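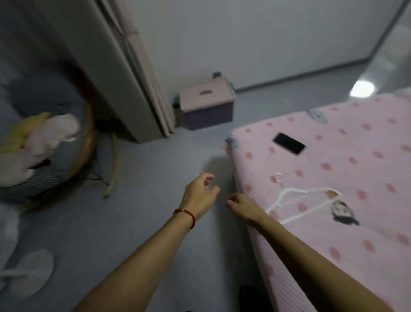 Bench Book 3, p. 47

10 February 2021

Bezel work, the green stones. Maricruz brought back the lot from Medton this morning and says the dealer swears they are natural and untreated. The dealer swore the same thing in June, and that batch sweated resin the moment a warm cup wheel touched it. I put one of the new ones under the loupe and the matrix looks too even for my taste. Not calling it yet. Hot needle on the back of the ugliest cabochon, small wisp, faint plastic smell. Guido couldn't smell it. Guido had a cold. I am writing them down as stabilized until somebody shows me otherwise, and the tag on the finished belt will say stabilized too, whatever Brittany would prefer for the web page.

Cut bezel strip for the first of the conchos from the Sartori fine silver. The strip is supposed to be the same gauge as last time. It doesn't feel the same. Springs back more, so I annealed it twice, and after the second pass it closed up properly around the stone with no gap at the join. Could be that I under-annealed the first time. Could be the strip. Aldo says all strip feels wrong on a cold day.

Soldering: hard for the bezel to the backplate, medium for the twisted wire border. Raffaele has been talking up the paste solder from the Bredudville supplier, so I tried it on scrap. It flowed fine. It also left a gray pitted line that took longer to clean than cutting and placing paillons would have. He says I used too much. I used what the leaflet said. Anyone who wants the rest of the syringe can have it, top drawer, left.

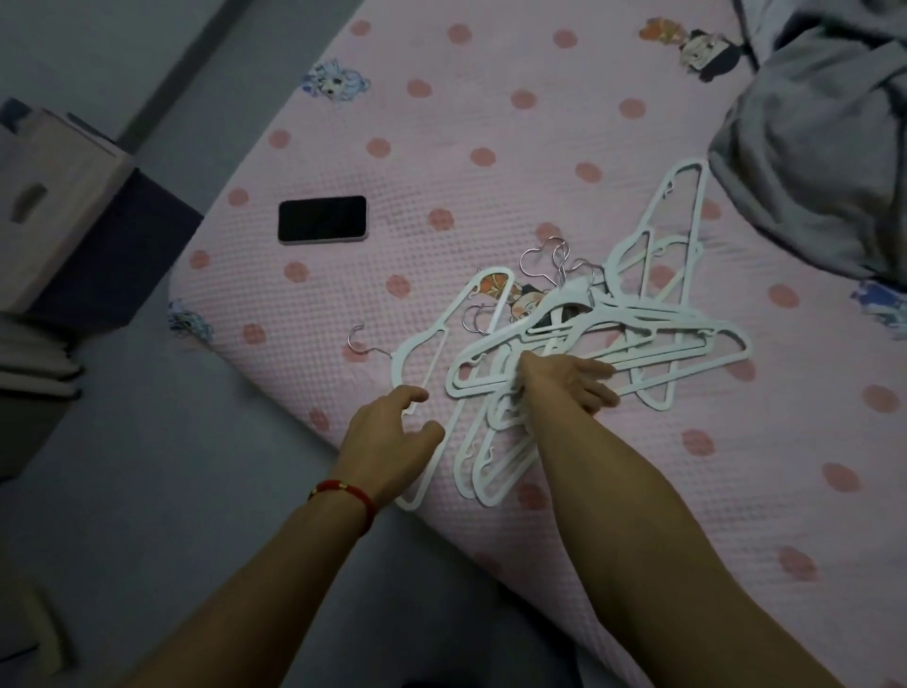 Hangers on the pink dotted sheet

The twisted wire is where I lost the afternoon. Two strands, drawn down and twisted in the hand drill, then rolled lightly so the outside goes flat. The first length went tight at the chuck end and slack at the other, which shows up badly as soon as it is bent around an oval. Second length better, after I annealed halfway and twisted again. I don't believe the chart on the wall about turns per inch. Whoever wrote it was using softer wire or a kinder eye. Crossed out the number and wrote "twist till it looks right, then stop."

Pickle pot is slow again. Changed it and it is still slow. I suspect the pot isn't getting up to temperature, though the light comes on. Aldo to put a thermometer in it before we buy more powder.

Order 2519, the Iltstead cuff: customer's wrist measurement came in by email and I don't trust it. She used string and then a school ruler. Asked her to do it again with a paper strip, snug, just above the bone. If the second figure matches the first I will cut the blank, and if it doesn't we send out a sizing gauge like we should have done to begin with.

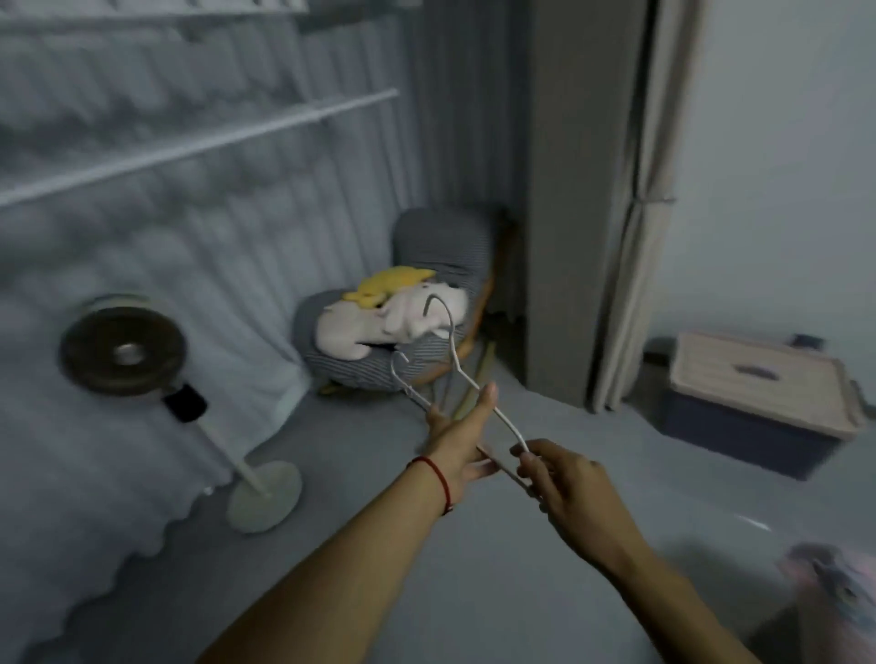
Clasps are the other thing. Guido wants a plain hook and eye on all the lighter bracelets and says a box clasp is wasted on anything under the 300 price. I have seen too many hooks open up on a sweater cuff to agree without a fight. What I will grant him is that the weight matters. For something as light as the thin red string bracelet on the left wrist in the photo, a box clasp would be silly, and a tied end or a small hook would do. A cuff-weight chain with stones in it pulls differently, and there I want the box and a safety chain. He is going to make up one of each and we will hang a weight on them overnight. My money is on the hook stretching, but I'd like to see it do it.

Polishing notes. Tripoli on the stitched wheel, then rouge on the loose one, and keep both well clear of the stones. Last batch somebody ran rouge right over the cabochons and it sat in the matrix as a red haze. Everybody says it was somebody else. Steam did not shift it. A soft toothbrush and dish soap got most of it out. I have not tried the ultrasonic and won't, not with stones that smell of plastic under a needle.

Liver of sulfur: the new gel goes on evenly, I'll admit that much. The color came up blue before it went gray, and I pulled the test piece too early. Leave it in longer next time and then take the high spots back with a pumice wheel.

Left on the bench under the cloth: one concho soldered, not set. Bezel is a hair tall on the left side of the stamp. Sand it down before setting, and do it on the flat plate, Raffaele, please, not freehand.

Still to ask Maricruz for: the dealer's receipt, and whether it says "natural" anywhere in writing.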